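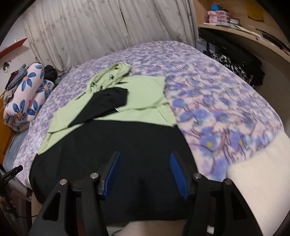 Subject: Re: [farkham-sewers] folding slippery stuff on the bed??

Hi all,

Catching up on the list with my coffee, and this one is right up my alley, so here goes!

> I've given up on the dining table for folding. Everything knit slides
> right off, and the long pieces hang down and stretch. Does anyone
> fold on the bed? Mine has a plush sheet on it for the winter and I
> can't decide if that would make things better or worse. Also, how
> are you all keeping black things from picking up fuzz? I have a
> swap box to fill by December and at this rate I'll be mailing it in
> a wad.

Better! So much better. I fold on the bed all winter long, on a plush floral sheet (white with periwinkle-blue flowers, lavender and a bit of pale pink, I got it on clearance and I love it more than I should), and the nap grabs the fabric just enough that you can smooth one end without the other end creeping away from you. On a plain cotton sheet I'm forever chasing sleeves.

What I do is spread the big light piece out first, as flat as it'll go, and only then start on whatever is bunched up. I've got a light green thing that comes out of the basket twisted up at one end every single time, like it was braided in there. I used to yank on it. Now I lay the wide part down, put my forearm across it, and sort of roll the twist open with the other hand. Takes maybe an extra minute and I don't get that permanent crinkle.

The black stuff, well. Plush does shed a little, especially when it's new. I ran mine through the dryer by itself for 30 minutes before I ever put it on the bed and got a lint screen that looked like a small animal. After that it was fine. I still fold black inside out, though, and I go over it with the Binix roller before it goes in the box. The Anetti sheets are stickier but they leave a gummy feeling on anything thin, so I quit buying those.

Do your blacks and your lights in separate piles if you can stand to. I never can, I dump everything out together and then regret it.

For the swap box, fold in thirds the long way, then roll from the bottom. Rolled things can stand up on end and you'll be amazed what goes in. Last year I got 2 full boxes down to one and saved myself 45 minutes in that awful post office line (well, 45 minutes minus the time I spent rolling, but I had the radio on).

One more thing, does anybody still have the pattern sheet for the Raju wrap top? Mine has a coffee ring right over the size chart. I can trade a bag of buttons for a copy. There must be 500 in it and I'm never going to use them.

Back to the laundry,
your list neighbor on the hill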